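3.2 How people on Juvside name their own places
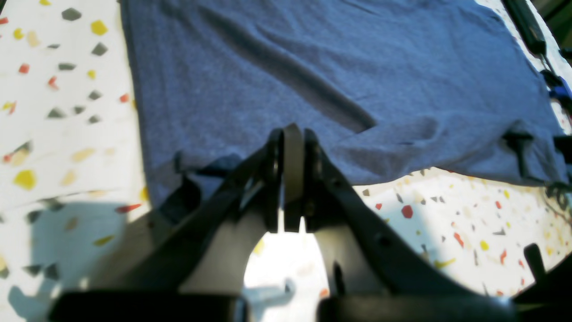
I came to Juvside expecting the easy part of the project to be the map. It's a small island, the second in the group after Endach, and the official chart shows five settlements strung along the south shore. I figured I'd learn the names on the ferry and get on with the interviews. By the end of my first week I had three names for the main town, two for the bay it sits on, and a growing suspicion that the chart and the islanders weren't talking about the same place (they mostly weren't).

Take Wilalier. On paper it is the administrative center, with the harbor office, the clinic and the one bank. But people who live up the hill say they are "going down to Wilalier" when they mean the harbor alone, and people who live at the harbor call their own streets "the Front" and use Wilalier for the whole south shore. So when a survey form asks "Do you live in Wilalier?" you get a yes or a no that depends on which end of the road you grew up at. I went back through the older household forms with this in mind and, wow, it explained a lot! The harbor count jumps up and down between surveys with no new houses to show for it.

We collected 549 completed forms on the two islands, 233 of them on Juvside. I asked everyone the same opening question, which was simply where they would tell a taxi driver to take them. I like this question a lot. It gets you a name people really use, and it usually gets you a story too, which I wrote in the margin whether or not I needed it. Figure 1 is the T-shirt lying flat on the speckled tabletop.

The hardest case was Charvát, the salt flat settlement out west. It's on the chart, it has a road sign, and it gets its own line in the island budget. On the forms it hardly appears. People there gave the name of the nearest pond, or the old salt works, or just said "west." I first coded these answers as missing, and that was a mistake I had to spend most of March undoing. In the tables that follow they are grouped under Charvát, with the respondent's own wording kept in a separate column.

Endach was a lot simpler. It has a single village and one long beach road, and the answers matched the chart nearly everywhere, apart from the north point, which I come back to in Section 5.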